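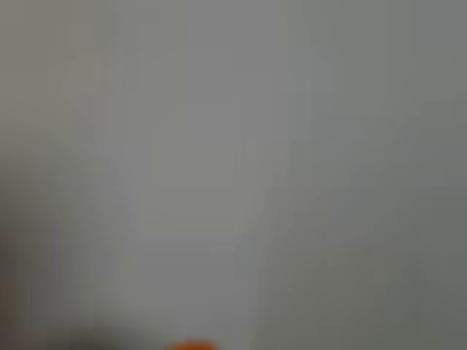 Madener Wool Mattress Topper

Item 3643
Sizes: twin, full, queen, king
Made to order in our Hullbridge workroom

The Madener is a tufted wool topper for people who find their mattress a little too firm or who get too warm on foam. It goes on top of the mattress and under the fitted sheet. It will soften the surface of a bed that is otherwise in good shape. It won't fix a mattress that sags in the middle, and we would ask you not to buy it for that.

Thickness is 2 inches when new. Wool packs down under body weight, and most of that happens in the first few months. After that the topper stays fairly stable for years, with a firmer feel than it had out of the box. If you like a very deep, plush surface, look at the Zestamach, our latex and wool model.

What it is made of

The filling is carded wool, layered by hand and held in place with cotton tufts. The cover is unbleached cotton sateen with a plain stitched border. Elastic straps at the corners go under the mattress and keep the topper from creeping toward the foot of the bed. There is no glue in it and no added scent. New wool does have a smell, a bit like a sweater that has been in a drawer, and it fades with airing.

Choosing a size

Order the same size as your mattress. The topper is cut slightly small so that the edges don't hang over once the wool settles. For an antique or odd-sized bed, send us the length and width measured on the mattress itself, seam to seam. Bed frames are often larger than the mattress they hold. Jae-in Min handles custom orders and will write back with a price.

You may need a deeper fitted sheet. Add the thickness of the topper to the depth of your mattress and check that against the pocket depth on the sheet package.

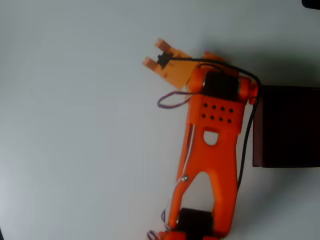 Care

Air the topper when you change the season's bedding. Lay it flat near an open window for an afternoon, or put it outdoors in the shade on a dry day. Turn it end for end every month for the first half year, then whenever you think of it.

Do not machine wash or tumble dry. Spot clean with cool water and a mild wool soap, blot with a towel, and let it dry fully before you make the bed. A washable cotton protector on top will save you most of this work. We sell one, but any breathable protector will do. Avoid vinyl, which traps moisture in the wool.

For storage, roll it loosely and keep it in a cotton bag. Vacuum bags flatten the filling and it may not come back.

Repairs

Tufts sometimes come loose, mostly on beds where children jump. Lindiwe Chauke does our repairs and can replace tufts, straps or a section of border. Write to us before sending anything so we can give you a return label. Repairs to tufts and straps are free for the first 2 years. A full re-cover is charged by size.

Customer notes

"Bought the queen for the guest room and ended up moving it to our own bed. Firmer now than in the spring but still comfortable. The smell took a week to go." Gyu-bin Ahn

"Good topper. Heavy. Get someone to help you carry it upstairs." Aatos Lindqvist

Ordering

Toppers are sewn after you order. Orders placed before the end of September ship ahead of the holiday rush. Unused toppers in standard sizes can be returned in the original bag. Custom sizes can't be returned.

Fabric and wool samples are available on request by mail.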